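Help Center > Account & Security > Signing In
Home Guides Billing Status Contact

Setting up two-step sign-in

Vanero asks for a second code at sign-in once you turn this on. Setup takes a few minutes, or a whole Sunday if your phone is in another room.

1. Sign in as an account owner and open Settings, then Security.
2. Choose Two-step sign-in and click Turn on.
3. Scan the square code with your authenticator app.
4. Type the code from the app and click Confirm. Codes expire quickly and have no sympathy for slow typists.

Note: Team members keep their old sign-in until you tick Require for everyone. Warn them first – Sadia Qureshi on our support desk has read over 241 emails on this subject and would like to read fewer.

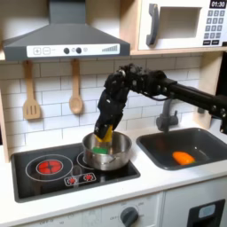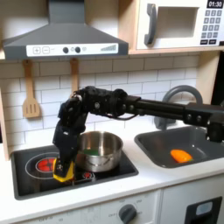
The stove and the pot. 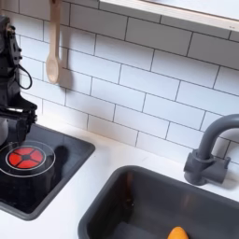
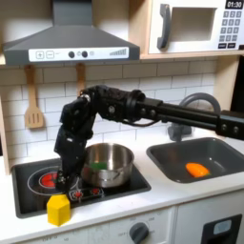
5. Click Show recovery codes. You get 12, and each works once.
6. Print them or save them in a password manager. A sticky note on the monitor is a popular third option, and we can't recommend it.

Caution: Creating new recovery codes cancels the old ones, including the set you carefully laminated.

If you lose both your phone and your codes, another owner can reset you under Members. If you are the only owner, write to support and expect to prove who you are at some length.

Next: Trusted devices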